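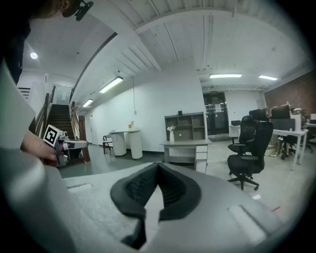 Dans la pièce, une pince à la main.

Qui sommes-nous ?

Chauke s'occupe des animaux qui se sont installés chez vous sans signer de bail. Fouines dans l'isolant, loirs derrière le placo, pigeons sur la corniche, frelons dans le coffre du volet roulant : nous les faisons partir, puis nous fermons la porte derrière eux. La deuxième partie est la plus longue, et c'est celle que nos clients oublient de demander au téléphone.

La maison a commencé à Purkamthorpe avec une camionnette d'occasion, une échelle trop courte et un premier chantier qui devait durer une matinée. Il s'agissait d'une fouine. Elle a tenu jusqu'en novembre. Nous en avons tiré une certaine modestie et une échelle plus longue.

Nous sommes aujourd'hui 4 équipes, et nous assurons plus de 2000 interventions par an entre Purkamthorpe et Coltach, villages compris. Au-delà, nous vous donnons volontiers le numéro d'un confrère, sans commission, et sans garantie sur son humour.

Notre façon de travailler

Tout commence par une visite. Un technicien monte dans les combles, redescend couvert de laine de verre et vous explique ce qu'il a trouvé, avec des mots ordinaires. Parfois il n'a rien trouvé du tout : le bruit venait d'une tuile mal fixée ou du ballon d'eau chaude. Dans ce cas nous facturons le déplacement et vous dormez mieux, ce que plusieurs clients ont jugé vexant.

Pour la fouine, le loir et le lérot, nous cherchons d'abord les passages, puis nous les obturons à la bonne période, quand il n'y a plus de petits à l'intérieur. Si vous nous appelez au printemps, il se peut donc que nous vous demandions d'attendre quelques semaines. Nous savons que ce n'est pas la réponse espérée à trois heures du matin.

Les chauves-souris sont protégées et restent où elles sont. Nous pouvons vous aider à cohabiter avec elles, poser une bâche sous le gîte et vous apprendre à apprécier le guano au pied des rosiers. 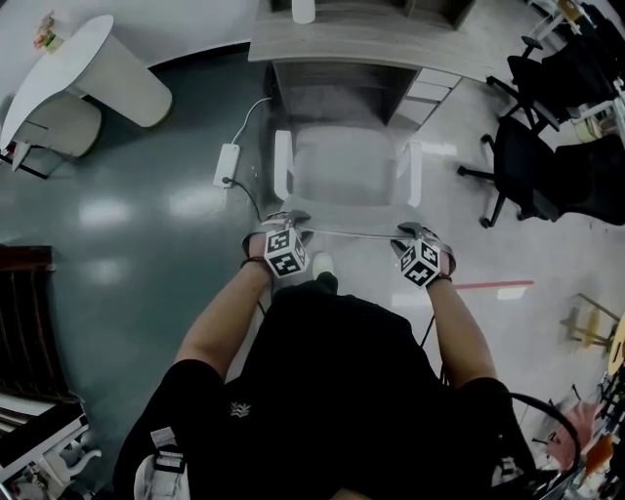
Chaise blanche et bureau, vus d'en haut.

Le carnet Zinlow

Chaque logement traité reçoit son carnet, que nous appelons Zinlow pour des raisons que plus personne chez nous n'arrive à reconstituer. On y note les ouvertures repérées, les grillages posés, la date du prochain contrôle. Le carnet reste avec la maison en cas de vente. Les notaires le regardent avec étonnement, les acheteurs avec intérêt.

Ce que ça coûte

Le traitement complet d'une toiture de pavillon, visite de contrôle incluse, est proposé à 580 euros. Le devis est écrit et ne grossit pas en cours de route, même quand la famille de loirs s'avère plus nombreuse que prévu. Les nids de frelons font l'objet d'un tarif séparé, affiché à l'accueil.

Nous trouver

Le bureau est à Purkamthorpe, derrière l'ancienne scierie, à 500 mètres de la gare. Ouvert en semaine, le matin. L'après-midi, nous sommes sur les toits et le répondeur prend les messages. Précisez l'heure des bruits et la pièce concernée ; les imitations sont acceptées.

Page mise à jour le vendredi 13 décembre 2019.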